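Coach wanted for our under-14 girls' volleyball squad (and a few extra players while we're at it)

Posted Dec 18, 2020

Hello! I'm Ravinder Carrier and I look after the junior section at Prandari Volleyball Club. We need a new head coach for the under-14 girls, to start as soon as we're allowed back in the hall properly, and I'd much sooner write this myself than copy one of those adverts full of words like "dynamic". So bear with me, it's a bit long.

First, the squad. We've got 13 girls on the books at the moment, most of them in their second year with us and three who only took it up in September. They're keen, they're noisy and they serve a lot better than they receive (I know, I know, every junior side in the country says the same). Last season we finished mid-table in the Ristedov League and lost a cup quarter-final in a third set that I still think about when I'm washing up. There's a good setter in the group, two middles who are growing faster than their trainers can keep up with, and a libero who will dive for anything, including balls that are clearly going out.

Gaétan Desjardins has coached them for the past four seasons and is moving over to our senior men. He's staying in the club, so you'd have him on the end of the phone, and he's promised to do the first month of sessions alongside you if you'd like that. If you'd sooner get stuck in on your own, he won't be offended.

Now the job itself. Training is twice a week at the Simard Hall, 90 minutes a time, with the early slot so the girls can get home for their tea. Matches are at weekends, home and away, and the furthest trip is Clorkura, which takes a good chunk of the day and usually involves chips. You'd plan the sessions, pick the team, run the bench on match days and have a quick chat with parents when it's needed. I do the fixtures, the hall bookings, the kit and the moaning emails, so you won't have to.

What I'm after is somebody who has coached young people before, in volleyball ideally, though I'd happily talk to a netball or basketball coach who's played a fair bit of volleyball and fancies a change. A level one badge would be lovely. If you haven't got it, we'll pay for the course and you can work with one of our qualified coaches until it's done. You will need a background check and a safeguarding certificate before you take a session, and there's no way round that one. We'll sort out the forms and cover the cost.

I care a lot about everyone getting court time. We do want to win - I'm dreadful on the sidelines - but at under-14 no girl should travel to Clorkura and back to sit on a bench all day. If you'd play your best six from start to finish every week, we probably wouldn't get on.

Pay is £302 a month during the season, plus petrol for away games. It isn't a fortune for the hours, but it does get paid on time. You'd also get club kit and free use of the adult sessions if you want to keep your own game going.
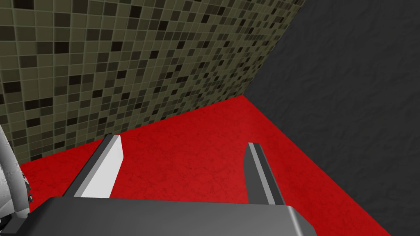 I can't see the under-14s getting a fair crack at the league without a proper second setter, Gaétan Desjardins told me when I asked what to put in here, and whoever takes over should start training one up in the first week. He also said to mention that the girls like being told why they're doing a drill, and that they'll switch off if you can't tell them.

Which brings me to players! If your daughter is the right age and would like to give it a go, we've got room for a handful more. She doesn't need any experience. The first two sessions are free, knee pads can be borrowed, and she should bring water and indoor shoes that don't mark the floor.

To apply for the coaching job, send me a page or so on what you've done and why you'd like to do this. No need for a fancy CV. Post it to Ravinder Carrier, Prandari Volleyball Club, at the Simard Hall, or hand it in at the front desk with my name on it. I'll ring everyone who applies, and anyone we want to see will be asked to plan a short session on serve receive. Yes, I'm hoping to pinch your ideas.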